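4.2 What the wrist view contributes

The results in the previous section can be read as support for the wrist camera. Policies trained on both views did better on the bottle task than policies trained on the head view alone, and several earlier papers have drawn the obvious lesson from a gap like that. We are less sure. A gain in success rate tells us that the second stream carried something useful during training. It does not tell us when that stream was useful, or whether the same gain could have come from a cheaper signal such as joint angles logged at a higher rate.

To look at this more closely we went back through the recordings and sorted the wrist images by what they could, in principle, tell a policy. We used three classes. In the first, the target object is in view and lies between or just beyond the fingers. In the second, shelf or product is in view but sits off to one side, with no clear relation to the grasp. In the third, neither shelf nor product can be seen. Two people labeled each of 30 episodes without seeing the success label, and ties went to the less favorable class.

The second class deserves more attention than it usually gets. Figure 3 gives two members of it. In both, the camera is pitched well upward, and the greater part of the view goes to wall lettering, ceiling ducts and lights. The shelf is confined to the lower left corner. Amber-orange bottles can be made out on its middle tier, and the hardware of the gripper hides whatever lies directly ahead of it.
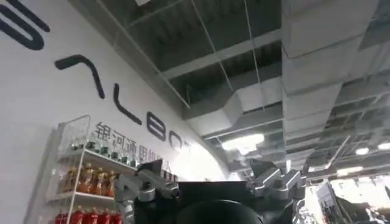
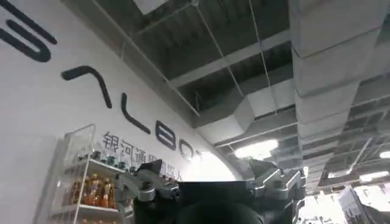

Figure 3. Wrist views assigned to the second class. In both, the shelf is at lower left and the gripper fingers rise on either side of a dark central housing.

Strazds Laboratory for Applied Manipulation, Jendemia
Revised manuscript, February

It would be easy to treat such images as waste and filter them out. We tried that, using Piltik, our in-house filtering script, and the effect was not what we had expected. Removing the second class made the two-view policy slightly worse on the training layout and left it unchanged on the altered layout. The most natural reading is that the policy had learned to use the surroundings as a landmark. Large dark letters on a white wall are an excellent cue to arm pose, and so is a bright light panel that always falls on the same side of the fingers. A network given these cues has little need to learn anything about bottles.

If that reading is right, part of the reported benefit of the wrist camera is a benefit of filming in one room. We checked this in a limited way. With the head view and joint readings left alone, we covered the upper half of each wrist image at test time. The two-view policy lost most of its lead over the head-only policy. When we covered the lower half, where the shelf and the fingers are mostly found, it lost much less. For a sensor that is normally justified by its close view of contact, this is an awkward result.

There are reasons for caution in the other direction as well. Covering half of an image is a crude test. It produces inputs unlike anything in the training data, and a policy may fail on them for that reason alone. We repeated the test with blurring in place of covering and saw the same ordering, but with a smaller difference, and with 12 trials per condition we would not defend the size of either effect. The Pudum split, which has plain walls and a lower ceiling, points the same way and is smaller still.

Glare is a separate problem. Both images in Figure 3 contain areas washed out by ceiling lights, and the automatic exposure on our cameras responded to these areas in ways we did not model. We cannot rule out that exposure itself acted as a pose cue. A fixed exposure setting would have settled the question, and we regret not using one.

We therefore make a narrower claim than the success rates alone would invite. The wrist stream helped in this room, with this shelf, under these lights. Whether it helped by showing the gripper its target is not established by our data, and we do not think it is established by comparable studies that report only the final rate. At a minimum, authors should state what share of their wrist images contain the target at all. In our case the share was lower than we had assumed when we designed the experiment, and Section 4.3 reports it separately for the approach, grasp and retreat phases.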